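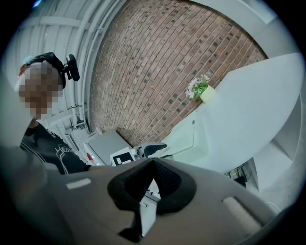 How often should the pads on a hand-held gripper be changed? Go by wear and by the hours in your log, whichever gets there first, and always change both sides together.

I've been keeping our log at Horbridge since April, and my own number has settled at 100 hours a set. Areti Stefanou thinks I'm being stingy and swaps hers sooner — she does a lot of work with rough packaging, so fair enough! Last month I let one set go to 118 hours to see what would happen, and the grip on small boxes got so vague that I spent a whole morning blaming the calibration. Lesson learned (until the next time I'm curious).

The swap takes me 18 minutes now, cleaning included. Power off, old pads out, then a lint-free cloth around the seat until it stops coming away gray. Please don't use the solvent from the paint bench, it makes the rubber go tacky. Press the new pad in from the middle outward, then open and close the jaws slowly a few times by hand before you power up. If it squeaks, take it out and start over.

We have 39 spare pads in the Lazaridis drawer, and Celeste Carvalho is ordering more. Write down the tool number when you take a pair — the sheet is taped inside the lid. Lâm La has the small hex keys, again.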